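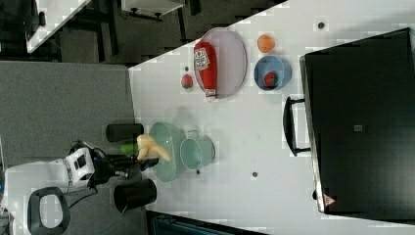
Ketchup will not come out of the bottle slowly, Lakshmi Arumugam wrote to this magazine in February, and she wanted to know why a sauce that sits still at one angle should arrive all at once a few degrees later. Her letter asked for an answer with the physics left in.

The short version is yield stress. Water flows under any force, however small. Ketchup does not. Below a certain load it behaves as a soft solid, holding its shape against its own weight. Above that load it flows, and the faster it is made to move, the thinner it gets. The first property is called yielding and the second is shear thinning. Most thick table sauces show both to some degree.

The structure responsible is mostly tomato. Cooked, sieved tomato is a suspension of cell wall fragments in a watery serum of sugars, acids and dissolved pectin. The fragments are irregular and swollen, and they crowd against each other until the whole volume is loosely jammed. To start the flow, enough of those contacts have to be broken. Once they are, the fragments line up and slide past one another with much less resistance.

Processing sets how strong the network is. When tomatoes are crushed cold, enzymes in the fruit have time to cut the pectin, and the paste comes out thinner. In a hot break the crushed fruit is heated quickly, the enzymes are shut down and more of the pectin survives. Ketchup makers generally want the hot-break material. They then adjust with water, vinegar and sugar, and in many plants the finished sauce is pushed through a homogenizer, which tears the fragments into smaller, rougher pieces and raises the thickness again.

Bernadette Buckley runs the test bench at Stemero, a contract laboratory that checks sauces for small producers. Her basic tool is a sloped-floor trough called a consistometer when it is on level feet and, in her words, "a waste of a morning" when it is not. A gate holds back a fixed volume of sauce. The gate is released, and the distance the front has traveled is read at a set time. The method is crude, and it has lasted because it is cheap and operators can be trained on it in an hour.

What the trough gives is a single number that mixes yield stress and viscosity together. Two sauces can travel the same distance and pour very differently. For that reason Stemero also runs a vane test. A small four-bladed paddle is lowered into an undisturbed sample and turned very slowly while the torque is logged. Torque climbs, peaks and falls away. The peak gives the yield stress.

Sample history matters more than most customers expect. A bottle that has been shaken and tested at once reads lower than one left to stand, and Buckley's procedure calls for 12 hours of rest before the vane goes in. Temperature is held constant throughout. In one batch of 135 retained samples from a producer trading as Tatby, she rejected 11 results after finding that the rest period had been cut short.

Then there is the serum. Left long enough, the network settles slightly and squeezes out clear liquid, which collects at the top. The trade name is syneresis. It is harmless, but it lubricates the neck of the bottle and makes the first pour unpredictable. Shaking with the cap closed mixes the liquid back in and breaks some of the contacts at the same time. A sharp tap on the neck works on the sauce nearest the opening, where yielding needs to begin.

Squeeze bottles get around most of this by supplying the pressure directly. A valve in the cap closes when the hand relaxes, and the flow stops once the stress drops under the yield value.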